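Progress report on the Rutlow sorting room
Submitted to the Fusa small workshops fund
Date of report: 2003-07-19

Dear colleagues at Fusa,

With this report I inform you how the work in the Rutlow sorting room has advanced in the second period of the grant. The first report dealt mainly with the rent and the repair of the roof, so I will not repeat these matters. This one is about the inside of the room: the floor, the conveyor, the blocks and the small equipment. I have tried to follow the order of headings which you sent us, but in two places I put headings together where we had little to write.

1. The floor

The old floor covering was lifted and taken away in the first weeks. Under it the surface was in better condition than we feared, and only the part near the door had to be filled. The floor is now pale gray in the working area. We considered a darker color, which hides the dirt better, but on the pale one a lost screw is found quickly, and so we kept it.

On the floor we have laid strips of blue tape. They make a grid, and with the help of it the conveyor and the tables can be put back in their places after cleaning. The grid is not exact. In the corner behind the conveyor the lines do not meet as they should, and we will lay this part again when the conveyor is moved out for its service. The tape itself holds well. The first tape we tried was paper tape and it came up at the ends after some days of walking.

2. The conveyor

The conveyor was the biggest purchase of this period. It was bought used from the company Marti, which closed one of its packing lines, and the price was 1815 including the delivery to our door. In the budget we had 2461 for it. The difference has stayed on the account, and under point 5 I ask what we may do with it.

The belt is green and wide, with a smooth surface. It was not replaced. It has pale scuff marks and light streaks, mostly in the middle and lower portions, and we asked Marti if this is a reason for worry. They answered that marks of this kind come from boxes being pushed sideways and that the belt can be used as it is. We washed it two times with mild soap and the marks stayed, so we accept them. For our purpose the look of the belt has no importance, but I mention it because the inventory form asks for the condition of used goods and I have written "good, with surface wear".

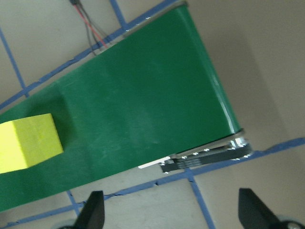
The end roller took more of our time than the belt did. When the conveyor arrived, the belt was running slowly to one side, and after some minutes it rubbed at the rail. The adjustment is done at the end roller, a little at each side, and then it is necessary to let the belt run and wait. We did this over several evenings. It now runs straight when it is empty and also with a light load. With a heavy load we have not tested it, and for the moment we have no plan to do so, as our blocks weigh very little.

The wiring is not finished. The electrician has checked the motor and the emergency stop, and both have been approved in writing. The copy is in the folder for your visit. What remains is to tidy the thin wires and to fix them in a proper channel. This work is ordered and will be paid from the line for installation, not from the line for equipment.

3. The blocks

For the sorting exercises we need objects which are light, which do not make noise when they fall, and which can be told apart by color from the other side of the room. We started with painted wood. The paint came off at the corners and the noise was too much for the people who rent the rooms below us. We have therefore changed to soft blocks in the shape of a cube. The yellow ones are the most useful, as they are easily seen against the green of the belt. With the dark blue ones the participants complained, in particular late in the afternoon when the light in the room becomes weak.

The blocks are ordered from a supplier in Grelidport. The delivery was 3 weeks late and one carton was missing. The supplier has promised to send it without charge, but until today it has not come. We have enough blocks for the groups which we have now. If the groups become larger in autumn we will need the missing carton, so I write to the supplier regularly.

4. Use of the room

The room is open to participants in the mornings, and in the afternoons it is used for preparation and for repairs. In the beginning we let the exercises start at the same end of the conveyor for everybody. This was a mistake in our planning. The persons at the far end were waiting a long time with nothing to do, and the ones at the near end were in a hurry. Now the groups change places in the middle of the session, and the mood is better. Two of the instructors would like a second work place along the side of the belt. I find the idea good, but the space on the floor has to be measured before we decide.

The noise of the motor is lower than I expected. It is possible to speak at normal volume next to it.

5. Money

The spending in this period was 2883 in total, with the conveyor included. The rest went to the floor, the tape, the blocks, the electrician and small tools. All receipts are numbered and are in the same folder as the approval of the electrician. One receipt, for screws and soap, has no stamp of the shop. I ask you to tell me if it can be accepted in this form or if I must go back for a new one.

I also ask for your permission to use the money saved on the conveyor for better lamps above the working area. The weak light in the afternoon is at present our main difficulty, and it was not foreseen in the application.

6. Next steps

Before the next report we intend to finish the wiring, to lay the corner of the grid again, and to have the conveyor serviced. The service has to be done before November, when the larger groups begin. If the lamps are permitted, we would put them up in the same days as the service, so that the room is closed only one time.

I thank you for the patience with our late first report and remain at your disposal for questions.

With kind regards,
The coordinator, Rutlow sorting room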